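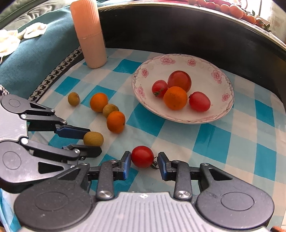
Jae-hoon Koo wrote to ask whether the scalloped plate is deep enough for fruit that rolls, and whether the checked cloth can go in the dryer. The plate has a shallow well and a slight lift at the rim. It will hold a few tomatoes and a mandarin without trouble, but a big pile of longans belongs in a bowl. The cloth should be line dried.

Govach table set, blue check

The set is a tablecloth in blue and white check and one round white plate with a scalloped rim, decorated with pink flowers and faint grey swirls. Fruit and the ribbed peach container are not included. The container is sold separately under Storage.

Tablecloth
Colour: blue and white check
Size: 133 cm x 164 cm
Fabric: cotton
Care: cool machine wash with like colours, line dry in shade, warm iron on the reverse

Allow for a little shrinkage in the first wash. The blue is pale and will not hide tomato juice or mandarin stains, so rinse spills in cold water before they dry. Do not use bleach.

Plate
Colour: white, pink flower motifs, faint grey swirls
Shape: round, scalloped rim
Care: hand wash recommended
Not for oven or stovetop use

The pattern is on the rim, so it still shows when there is food on the plate. Avoid scouring pads on the flowers. Extra plates can be ordered singly and are packed in cardboard sleeves. If you are matching plates bought before August 2019, note that the older Wostulden pattern has a plain edge and a darker pink. The two stack together but they are not the same plate.

Orders and pickup
Orders are packed at our Skakamden warehouse and usually leave within 2 working days. Pickup is available from the Adebisi counter. Bring your order number. Cafés and caterers wanting over 10 sets should email first so we can check stock in both colours of check. The green is currently out of stock and is due back in October.

Returns
Unwashed cloths can be returned in the original fold. Chipped or cracked plates will be replaced. Send a photo of the plate and the carton to Dorian Lefèvre in customer service, and keep the packaging until you have a reply.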